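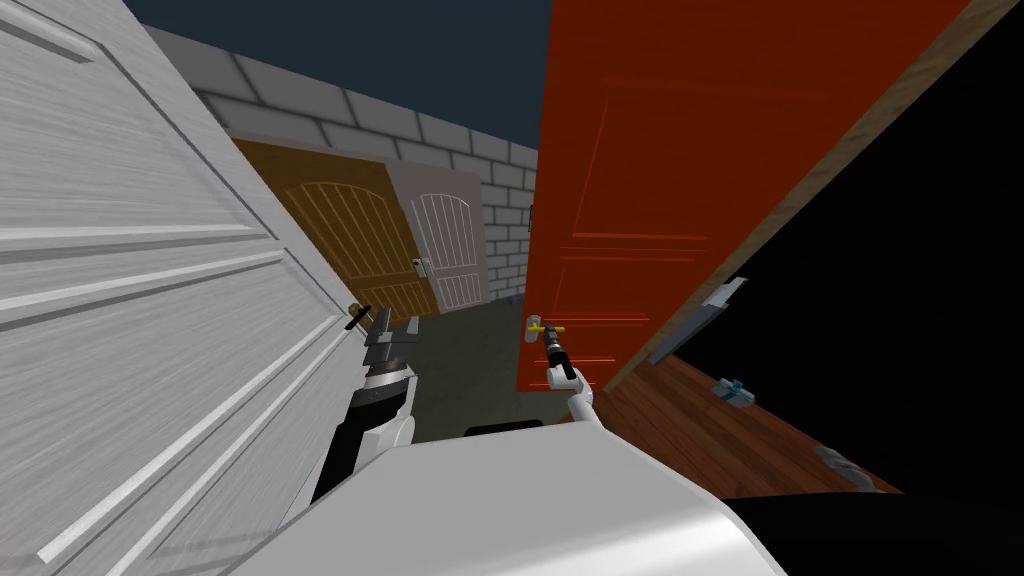

Deltley、ドア操作に特化したシミュレーション教材「Liruvis」の提供を開始

ロボット向けソフトウエアを手がけるDeltleyは1月16日、双腕ロボットのドア操作を仮想空間で練習・評価できるパッケージ「Liruvis」の提供を始めた。大学の研究室や、サービスロボットの開発会社の利用を見込む。

収録するドアは156種類。パネルドアやアーチ形の板張りドアなどがあり、色やレバーハンドルの形、取り付け位置を変えて組み合わせられる。壁や床の素材も差し替えが可能で、同じ動作を見た目の異なる環境で繰り返し試せる。左右の腕で別々のドアのハンドルに手を伸ばすような配置も組める。

操作は遠隔操縦と自動実行の両方に対応する。グリッパーの位置や開閉の状態は時系列で記録され、あとから任意の時点に戻って再生できる。付属データとして、1000件を超える操作記録が同梱される。

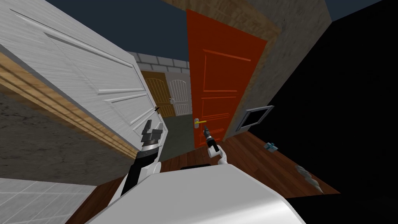 開発を担当した海老原彩音(Ayane Ebihara)氏は「ハンドルに指をかける直前の位置合わせで失敗する例が多い。その部分だけを切り出して何度も試したいという要望に応えた」と話す。実機との差については、ヒンジの重さやレバーの戻りの強さを利用者側で調整する必要があるという。

先行して試用したロボット開発会社のAtbridgeは、評価用に43の課題を作成した。同社によると、課題の設定は画面上で済むものの、床に小物を置いた環境では読み込みに時間がかかる場合があった。Deltleyは4月の更新で改善するとしている。

ライセンスは年間契約で、1契約につき20台の端末まで利用できる。国内の販売と導入支援はWadaが担当する。価格は個別見積もり。試用版の申し込みもWadaの窓口で受け付けている。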